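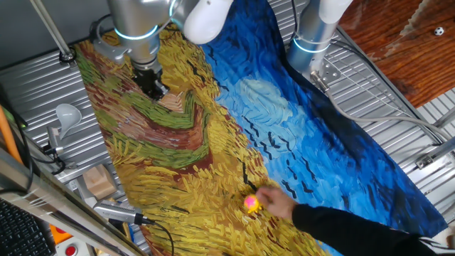 Wheat, sky and black birds, after Van Gogh, spread out on the metal tabletop.

I've had yellow on the brain for weeks, so this month's bit from me is all about walking through wheat. Specifically the field path from Esgate down to Tivside, which I've now done three times since the weather turned (twice in the right shoes). Several of you wrote in after the last newsletter asking for a walk with no stiles, no main road and somewhere to sit down with a flask. I can do two of those!

It starts by the old bus shelter at the top end of Esgate, the one with the noticeboard that still has last year's fete poster on it. Go down the lane beside it, past the allotments, and keep going when the tarmac gives up. There's a fingerpost in the hedge, but the hedge is winning, so look for the metal gate and the water trough instead. Through the gate, mind the nettles, and you're in the wheat.

I love this bit. The path goes straight through the crop, not round it, and by the middle of June the wheat is up past my waist and still mostly green with a bit of blue in it when the wind gets going. Go back in August and it's a different place altogether, all gold and rustly, and you come out the far side with your socks full of bits. The farmer leaves a decent width clear for us, but please do walk in single file where it narrows. The same goes for dogs, who ought to be on leads until you're past the second hedge. There are skylarks nesting in there and they have a hard enough time as it is.

It isn't a dead straight path either. Whoever first trod it must have been avoiding something, a pond maybe, or a very bad-tempered neighbour, and it still swings out to the right in a big lazy bend before it makes up its mind to go downhill. I like a path with a bend in it. You can't see the people coming the other way until you're nearly on top of them, and then everybody has to say good morning and talk about the rain.

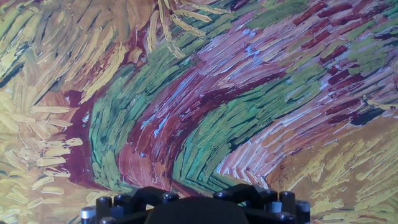 Close up on the winding path, in short strokes of green, maroon and yellow.

I'm no art expert, and I gave up painting at school after an unfortunate bowl of fruit, but I've been reading up on those wheatfields in the evenings. Van Gogh painted a good many of them, in the south of France and then later at Auvers, where he spent his last couple of months in 1890. The one with the crows is the one everybody knows, and for years people said it was his very last picture. The experts don't think so any more. I found that oddly cheering. He was out there in July with his paints, in the heat and presumably the flies, getting on with it, and there were more pictures to come.

What I hadn't thought about until I started walking through the stuff every week is how right he got the movement. Wheat never keeps still. You stop to take a stone out of your boot and the whole field is going past you. I tried to take a photo of it for this page and got a very nice picture of my thumb.

Anyway, back to the walk. After the bend you drop down towards a line of alders and the river Ye, which sounds grander than it is. Most of the summer you could step over it, though I'd use the footbridge. One of the boards at the Tivside end has gone soft, and I've reported it to the council (reference 243, if anyone would like to add their voice). Keep to the left-hand side as you cross and you'll be fine.

This is where you want your flask. There's a big flat stone on the bank just past the bridge, warm as toast if the sun has been out, with room for two people who like each other. If it's taken, carry on for a couple of minutes and you'll find a fallen trunk under the trees, but check it for ants first. I didn't!

From the river it's an easy stroll along the bottom of the meadow into Tivside. You come out behind the church by a row of cottages with the best sweet peas for miles. At the time of writing the pub is still shut, like all of them, so don't plan on lunch. The village shop is letting in one customer at a time and has been doing ice creams through the side window. Bring a card, they'd prefer it to coins.

I'd allow an hour each way if you're a dawdler like me. The number 54 bus would normally bring you back up the hill, but it's running a cut-down timetable and I wouldn't bet my tea on it, so save some puff for the return leg. It's nearly 3 miles there, and every yard of the climb is on the way home. There are two stiles, both of them between the river and Tivside. The first is low and solid. The second wobbles, and anyone with bad knees might be happier turning round at the bridge, where you'll have had the best of it anyway.

A few odds and ends. Ticks are about, so long trousers, and have a look at your ankles when you get in. There's no shade in the wheat at all, so go early or go after tea. I prefer after tea, when the rooks start coming back over the field in ones and twos and then all at once, making the most dreadful racket. If you see something bigger and quieter with a forked tail, that's a red kite, and I'm very jealous, as I've missed it every time.

Somebody asked whether the name of our little walking circle, Zekavness, means anything. It doesn't as far as I know. It was on the biscuit tin when I took over the newsletter and I've never liked to change it.

Do send me your own field paths, particularly any with a decent sitting-down stone. Next month I'm going up the other side of the valley to look for bilberries, and I'd be glad of a tip about where to leave the car.

17 Jun 2020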